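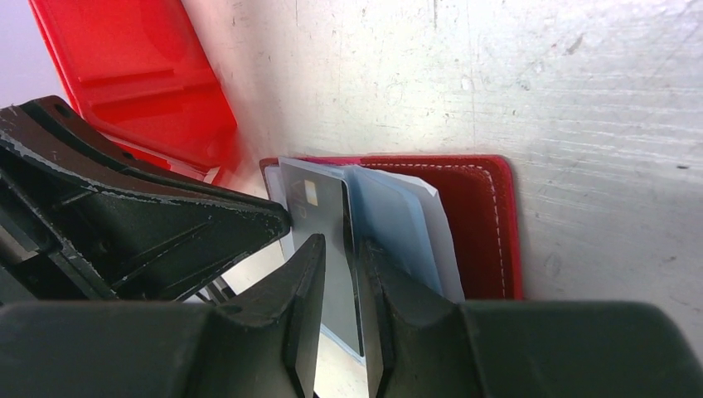

페루리츠(Peluritz)로 이사 온 지 반년이 되어 가서 이 동네에서 돈 쓰는 법을 정리해 둔다. 한국에서는 거의 모든 결제를 카드로 했고 현금은 경조사 때나 뽑았다. 여기 오면서도 똑같을 거라고 생각했다. 빨간 가죽 카드지갑에 카드를 겹쳐 꽂아 두면 그걸로 끝인 줄 알았는데, 첫 주에 빵집에서 바로 막혔다. 카드는 안 받고 동전은 환영한다는 식이었다.

빵집, 정육점, 꽃집, 토요 장터가 아닌 평일 장터까지 전부 현금이다. 카드 되냐고 물어보면 미안하다는 표정도 없이 그냥 안 된다고 한다. 저쪽 은행 가서 뽑아 오라고 손으로 방향을 알려 준다. 빵은 봉투에 담긴 채로 계산대에 남아 있고 나는 뛰어갔다 왔다.

마트는 카드가 되는데 가게마다 받는 종류가 다르다. 신용카드는 안 되고 현지 은행 체크카드만 되는 곳이 생각보다 많다. 문에 붙은 스티커를 보고 들어가면 된다. 스티커가 없으면 현금이라고 보면 맞다.

그래서 통장부터 만들어야 하는데 통장을 만들려면 거주 등록증이 있어야 하고, 거주 등록을 하려면 집주인 확인서가 있어야 한다. 우리 집주인 카롤라 괴르츠 씨는 확인서를 그날 바로 써 줬다. 이게 늦어져서 고생하는 사람이 꽤 있다고 들었다.

은행 예약은 창구에 직접 가서 잡았다. 전화로는 계속 안내 음성만 나왔다. 예약하고 통장 개설까지는 금방이었고, 카드와 비밀번호가 따로따로 우편으로 왔다. 카드가 먼저 오고 비밀번호는 며칠 뒤에 왔다. 우편함에 내 이름을 안 붙여 놓으면 둘 다 반송된다. 종이에 이름을 써서 테이프로 붙여도 괜찮다.

현금은 자기 은행 기계에서 뽑아야 수수료가 없다. 기차역 안에 있는 기계는 수수료를 떼는데 화면에 금액이 작게 나온다. 나는 처음에 이걸 모르고 세 번을 역에서 뽑았다. 한 번에 3유로씩 나갔다.

내 카드는 하루에 최대 520유로까지 뽑을 수 있다. 보증금이나 중고 가구값을 현금으로 내야 할 때는 이틀에 나눠서 뽑거나 창구로 가야 한다. 창구는 점심시간에 닫는다. 안내문에는 안 적혀 있고 문 앞에 가서야 알았다.

동전 얘기. 1센트, 2센트가 정말 빨리 쌓인다. 집에 유리병을 하나 두고 저녁마다 주머니를 비웠더니 한 달 만에 꽤 무거워졌다. 은행에 가져가면 바꿔 준다고 해서 들고 갔는데 우리 지점에는 동전 기계가 없었다. 기계가 있는 지점은 전차로 21분 걸린다. 결국 장 볼 때마다 조금씩 꺼내 쓰고 있다.

계산대에서 동전을 세고 있으면 뒤에서 눈치를 줄까 봐 걱정했는데 다들 똑같이 세고 있다. 앞사람이 지갑을 통째로 열어 보여 주고 직원이 골라 가는 것도 여러 번 봤다. 그 뒤로 나도 마음 놓고 센다.

50센트와 1유로 동전은 안 쓰고 남겨 두는 게 좋다. 마트 카트, 수영장 사물함, 건물 공용 세탁기가 다 이걸 먹는다. 우리 건물 세탁기는 50센트짜리만 받는다. 2유로를 넣으면 그냥 아래로 떨어져 나온다.

빈 병 보증금도 처음에는 헷갈렸다. 물을 사면 표시 가격보다 더 찍히는데 그게 병값이다. 다 마시고 마트 입구 기계에 넣으면 영수증이 나오고, 그걸 계산대에 내면 그만큼 빼 준다. 나는 영수증을 잘 잃어버려서 받자마자 바로 장을 본다. 찌그러진 병은 기계가 뱉어 낸다.

식당은 반반이다. 점심때 자주 가는 브로르켈(Brorkel)은 벽에 현금만 받는다고 써 붙여 놨다. 여럿이 가면 각자 계산하겠냐고 꼭 물어본다. 각자 하겠다고 하면 한 사람씩 먹은 걸 말하고 돈을 낸다. 팁은 금액을 올려서 말하면 된다. 18유로 나왔는데 20이라고 하면 그걸로 끝난다. 테이블에 두고 나오는 사람은 거의 못 봤다.

어학원 같은 반 오나 쿠우시스토는 핀란드에서 와서 나보다 더 당황했다고 한다. 그쪽은 장터에서도 카드를 쓴다고. 둘이서 한동안 쉬는 시간마다 어디가 카드가 되는지 서로 알려 줬다. 그때 적은 메모가 휴대폰에 아직 있다.

고지서는 또 다른 문제다. 인터넷 요금은 자동이체인데 쓰레기 요금과 도서관 연체료는 종이로 온다. 종이에 있는 긴 계좌번호를 직접 입력해서 보내야 한다. 참조번호를 빼먹으면 누가 냈는지 몰라서 독촉장이 또 온다. 나는 1월에 쓰레기 요금 46유로를 참조번호 없이 보냈다가 시청에 전화를 두 번 했다. 담당자가 금방 찾아 주기는 했다.

가계부는 종이에 쓰다가 포기하고 슈토터(Stoter)로 옮겼다. 한국에서는 카드 내역이 자동으로 들어오니까 손댈 일이 없었는데 여기서는 현금을 일일이 적어야 한다. 빵 두 개, 감자, 우표 이런 식이다. 귀찮은데 적다 보니 커피값이 제일 많이 나가는 걸 알았다. 줄이지는 못했다.

현금을 쓰니까 돈을 덜 쓰게 되냐는 질문을 몇 번 받았다. 나는 비슷하다. 큰돈은 어차피 월세하고 보험이고 그건 계좌에서 나간다. 다만 지갑에 지폐가 얼마 없으면 옷가게를 그냥 지나치기는 한다.

요즘 나갈 때 챙기는 건 10유로와 5유로 지폐 몇 장, 동전 한 줌, 현지 체크카드다. 50유로 지폐는 빵집에서 싫어한다. 아침 일찍은 거스름돈이 없다고 하는 곳도 있어서 큰 지폐는 마트에서 먼저 깬다.

등록 서류 순서 물어보신 분이 계셔서 덧붙인다. 집주인 확인서, 거주 등록, 통장, 보험 순서로 했다. 시청 예약은 아침에 사이트를 열면 취소 자리가 나와 있을 때가 있다. 여권 원본은 꼭 가져가야 하고 사본은 거기서 해 줬다. 보험 쪽은 내용이 길어서 따로 쓸 예정이다.

홈 > 해외 생활 > 페루리츠 일기 > 돈 쓰는 법

이 글타래와 관련된 글
페루리츠에서 방 구하기, 집 보러 갈 때 물어본 것들
우편함에 이름 붙이는 법
분리수거 요일표 읽기
어학원 첫 달 비용 정리
전차 정기권과 1회권 비교

문의하기 | 이용약관 | © 2018 글쓴이에게 저작권이 있습니다 | 맨 위로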